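Section 10: Comparing finger pads on the hand-held gripper

Do this before anyone has formed an opinion about which pads are better. If someone already has, do it anyway and keep them away from the score sheet.

1. Fit the Adance ribbed pads to both fingers, ribs facing inward. Tighten each screw until it is snug. The fingers are plastic and will not thank you for enthusiasm.

2. Plug in the controller and wait for firmware 1026 to report ready. Older versions also report ready, but they don't mean it.

3. Open the wide-angle view and squeeze the handle. Both pads should stay in view through the full stroke. Straight edges will look bent near the rim, so don't try to straighten your table.

4. Set out the test objects with the mug handle clear of its neighbours.

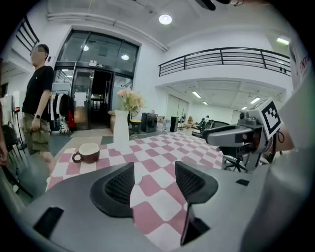
Figure 11. View from the hand-held gripper, pads apart, with mug and vase on the checkered cloth. The second gripper is at right.

5. Approach the mug from the handle side at a walking pace, close on the handle, lift, and set it back down. Repeat with the Vallatum smooth pads, using the same mug and the same operator.

6. Log every drop, including the ones you feel were the mug's fault.

Note: A checked cloth helps you judge the gap between the pads. It also slides, so clip it at the corners.

CAUTION: When 2 grippers share a table, agree out loud who is moving. Fingers that meet over a vase tend to settle the matter expensively.

Pad wear limits are in the Dunleavy supplement. Send corrections to Cristian Chambi at the Fesurcombe workshop, preferably with the serial number on the first line.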